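De vuelta al blog (y al suelo)

Aug 10, 2020

¡Hola otra vez! Ya sé que prometí escribir en julio, pero entre el calor y la mudanza se me fue el mes volando. Llevo dos semanas en el piso nuevo y sigo con cajas en el pasillo, así que hoy toca hablar de lo que más quebraderos de cabeza me ha dado: elegir el suelo.

Miré muestras de Lerow y de Kirow hasta aburrirme, y al final me quedé con un roble claro de Lambrechts. La factura subió a 1.164 euros, ay, pero es que lo piso descalza por las mañanas y se me pasa el disgusto. 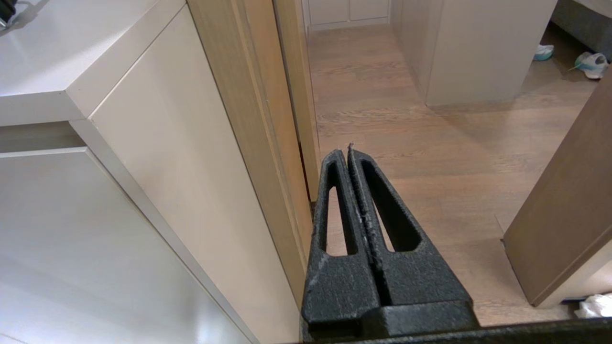
El roble clarito junto al mueble blanco.

Para limpiarlo, mopa casi escurrida y nada de productos con cera. En septiembre me pongo con las cortinas, ¡se aceptan sugerencias en los comentarios!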